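Section 3. Setting up the tape tray

Your Belalley tray ships without tape. The Flesgate catalog says otherwise, and the Flesgate catalog is wrong.

1. Spread the cloth. Creases are fine; it is a cloth.
2. Put the white tray at the edge of the work area.
3. Lay the spare rolls flat, with space between them.
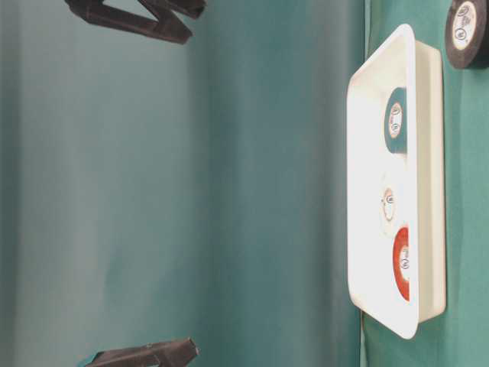
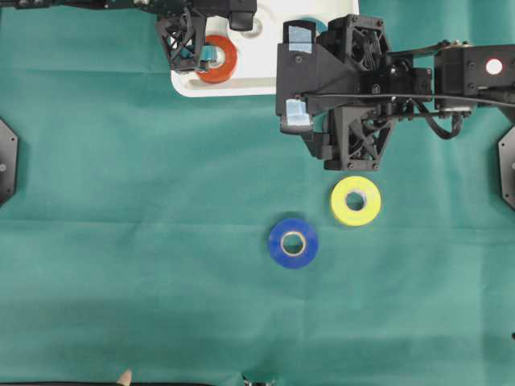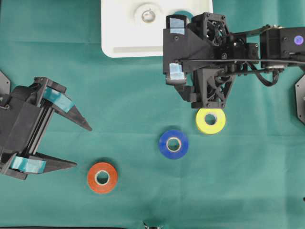

Fig. 3: Tray and tape rolls.

4. Load the tray one roll at a time, with no stacking.
5. Fold over 20 mm at the loose end of each roll. You will thank yourself in December.

CAUTION: Do not store tape on a radiator. Ngân La in Returns has seen the results.

NOTE: For rolls wider than 51 mm, order the Drenach tray.

© Moreira | Contact us | Back to top
3 shares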